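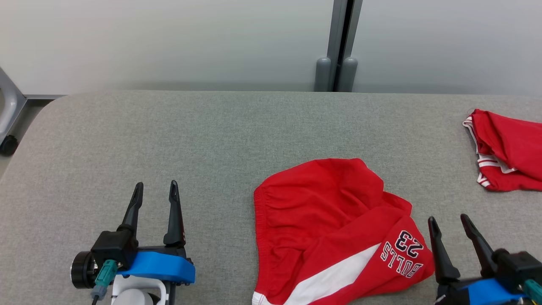 Maricica Zamfir

6 January 2026

Do Clothing Take-Back Programs Do What the Poster Says?

For my project I looked at the take-back bin at the Rieger store in Wasbridge. The poster over it says "Every piece gets a new life." You drop in old clothes from any brand and get a coupon for 5 dollars off your next purchase. I wanted to find out what a new life means and whether the store can back it up. I started out doubtful and I should admit that, since it probably shaped what I asked.

What the program says

Rieger doesn't handle the clothes itself. The bins are run by Tondton, a collection company, and the sorting is done by another firm called Siltach. The store's leaflet says clothes are "reworn, reused or recycled." That sounds clear until you try to pin it down. A shirt sold in a thrift shop two towns over is reworn. A shirt cut up for wiping rags is reused. A shirt shredded into mattress filling is recycled. All of them count the same on the poster, and I don't think most people putting in a good pair of shorts have the mattress in mind.

What I did

I read everything the three companies had put out for the public, which did not take long. I wrote to Tondton and Siltach with the same list of questions. I stood near the bin on two afternoons in May, with the manager's permission, and asked people who used it if they would talk to me. 16 said yes. I also talked to two clerks.

What I found

Tondton answered with a letter that thanked me for my interest in the planet and attached the same leaflet I had quoted to them. Siltach did better. A person in their office told me by phone that clothes are sorted by hand into grades, and that the top grade is sold, mostly to buyers overseas. I asked what share ends up in the top grade. She said it changes from load to load. I asked for last year's average and she said that wasn't something they gave out. I asked what the buyers do with the pieces they can't sell and she said that would be a question for the buyers.

The one hard number I got was from a sign in the store, which said customers had donated 503 pounds of clothing in the spring. There is no start date or end date on the sign. It is also only a number for what went in. You could put 503 pounds of clothing into a dumpster and print the same sign.

Of the people I talked to, most believed the clothes went to local families in need. Nothing in the leaflet says so. Nothing in it says otherwise either, and I think that is careful writing on somebody's part. Only one person knew the clothes were sold. He didn't mind. He said he came for the coupon.

The coupon

This is the part I would look at harder if I did the project again. The coupon only works on a purchase of 40 dollars or more. Both clerks said it gets used a lot. If a person gives up one bag of old clothes and walks out with a bag of new ones, the closet is as full as before and the store has made a sale. I can't show that people buy more because of the coupon. I would need the store's records, and I was told no. But the store can't show they don't, and the store is the one with the poster.

Weak points in my project

Sixteen people is a small group and they were all shopping on weekday afternoons. I only looked at one store. I also can't say the clothes are wasted. They may be doing fine. All I can say is that I asked where they go and no one would tell me in a way I could check. My teacher pointed out that the thrift shop downtown doesn't publish numbers either, and she is right, but the thrift shop doesn't promise anything about every piece.

What I would ask for

I would like to see the weight that went in and the weight in each grade, for the same dates, on the same sign. Siltach must already have this, or they couldn't bill anyone.

Comments

denimdad: Good work. I've used that bin for years and always figured it was charity.

P. in Wasbridge: A little hard on the store? It still beats the trash.

Maricica Zamfir: Could be. I'd like to see the numbers first.

kestrel_lane: Asked for a coupon without buying anything once and they gave me two. Neither one worked online.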